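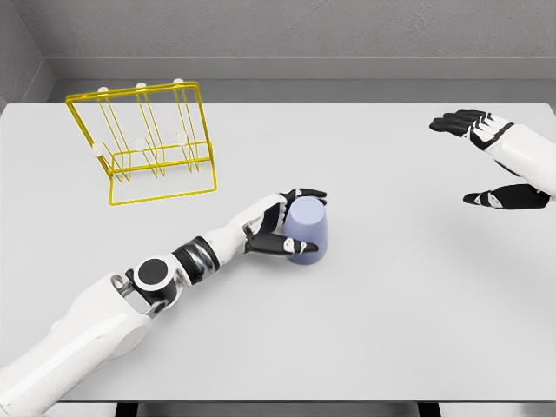
Figure 2. Yellow wire dish rack on a white tabletop.

Section 7: Drying, Storing and Caring for Stoneware

Read this section before you wash your Brasthorpe stoneware for the first time. The box says "dishwasher safe." We would treat that as a statement about survival, and it says very little about how the glaze will look in a few years.

7.1 First wash

1. Peel off the labels and soak any leftover glue in warm water. Skip the citrus glue removers. We tried two and both left a film.
2. Wash each piece by hand with plain dish soap and a soft sponge.
3. Rinse well and check the unglazed foot ring for grit. Rub off any you find with a damp cloth.

Note: You may have read that new stoneware should be boiled in milk to "seal" it. We have found no good reason to do this with a glazed plate, and it makes a mess of the pot.

7.2 Drying

1. Stand plates upright with a gap between them. Stacked wet plates trap water at the foot ring, where the clay is bare.
2. Set bowls at a slant so they can drain.
3. Leave everything for 11 hours, or overnight, before stacking. A plate that feels dry on top can still be damp underneath.

CAUTION: Do not dry stoneware in a hot oven. Water held in the foot ring can turn to steam and crack the piece. Our warranty does not cover this.

Note: Bamboo drying mats are sold as antibacterial. Maybe. A mat that stays wet will smell either way, so hang it up between uses.

7.3 Storing

1. Stack no more than seven dinner plates in one pile.
2. Put a paper towel or a piece of felt between plates if the foot rings feel rough. The padded dividers sold for this purpose do the same job for more money.
3. Do not hang mugs by the handle from a hook that moves or swings.

7.4 Gray marks

Gray lines on a plate are usually metal left behind by knives and forks. They are often mistaken for scratches.

1. Make a paste of baking soda and water.
2. Rub gently with a soft cloth and rinse.
3. If the mark stays, try a mild powder cleanser on one small spot first.

CAUTION: Never use steel wool. It adds more gray marks and can dull the glaze.

Fine cracks in the glaze are another matter. Repair kits promise a "food safe" finish, and we would want to see the test report before eating off one. Retire the plate to a shelf or put it under a flower pot.

Section revised Friday, October 13, 2023, by Najwa Masri. Replaces the July version, which allowed oven drying on low heat.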